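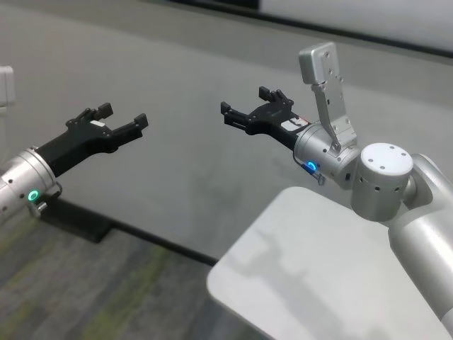

What does a business look at first when it compares two towns for a new location?

Most businesses look first at whether they can hire the people they need within a reasonable drive of the site. Land, taxes and incentives come into the comparison later, once the labor question has been settled well enough to justify the cost of a visit.

Unit 4: Reading a Location Decision
Instructor: Gregor Mowat

Students should read this handout before the Faradgate exercise and bring a marked copy to class. It covers the order in which location factors are normally considered, the terms used in a site proposal, and the points on which local offices most often lose a prospect.

4.1 The labor shed

A labor shed is the area from which an employer can expect to draw its daily workforce. It seldom follows a county line. Faradgate lies near the boundary between Serra County and Ganum County, and many of its workers live on the Ganum side. A proposal that reports only Serra County employment will therefore understate the workforce available to a Faradgate employer.

When preparing a labor profile, state the drive time used, the source of each count, and the date of the data. Report occupations separately from industries. A machinist employed by a hospital is counted under health care by industry and under production by occupation, and a manufacturer will want the second count.

Our exercise data give 2946 production workers in the Faradgate labor shed. Students should not treat all of them as available. Most already have jobs, and an employer that hires them will be competing on wages, shift times and commuting distance with firms already in the area.

4.2 Sites and buildings

Prospects generally ask for an existing building before they ask for land. A building listing should give floor area, ceiling height, column spacing, loading doors, electrical service and sewer capacity. Where a figure is unknown, leave the line in the listing and mark it "not confirmed." An omitted line is usually read as a bad answer.
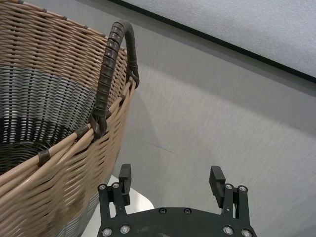

Land listings require the same care. The word "served" should be used only when water, sewer and power reach the property line at the stated capacity. If a main must be extended, give the distance in feet, the party expected to pay, and the time required. In the exercise, the Faradgate parcel needs a sewer extension of 1000 feet. The county has estimated 13 months for design and construction — a period that begins only after the easements are signed.

4.3 Incentives

An incentive is a public commitment made in return for a private one. The agreement should name both. At a minimum it will contain:

- the number of jobs and the average wage promised
- the capital investment and the date by which it must be made
- the form of public support (tax abatement, grant, fee waiver or infrastructure)
- the reporting schedule
- the recovery terms if the promises are not met

Recovery terms, often called a clawback, may be full or proportional. Under proportional terms, a company that creates half of the promised jobs keeps half of the benefit. Students should be able to explain which form appears in the Zister agreement and how the job count is defined there. Pay particular attention to contract workers and to positions moved from another site in the same county.

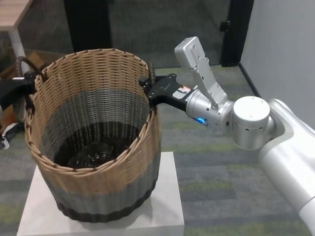 Woven basket on a square pedestal, with a gripper at its rim.

4.4 Written assignment

Zister has asked Faradgate for a proposal covering a light assembly operation. The company wishes to open within 18 months of its decision. Prepare a memorandum to the county board that addresses the following:

1. Can the sewer extension and the building both be finished within the company's schedule? State your assumptions about easements.
2. How should commuters from Ganum County be presented, and what would you expect the company to ask about them?
3. Which form of public support would you recommend, and on what recovery terms?

Memoranda should be typed, double spaced and addressed to the board as a whole. Attach your labor profile as a separate sheet. Sources for any data beyond the exercise packet must be listed — a web address alone is not sufficient. Work submitted without a labor profile will be returned ungraded.

Reading for Unit 5: the chapter on business retention visits, and the sample interview form at the back of the course packet.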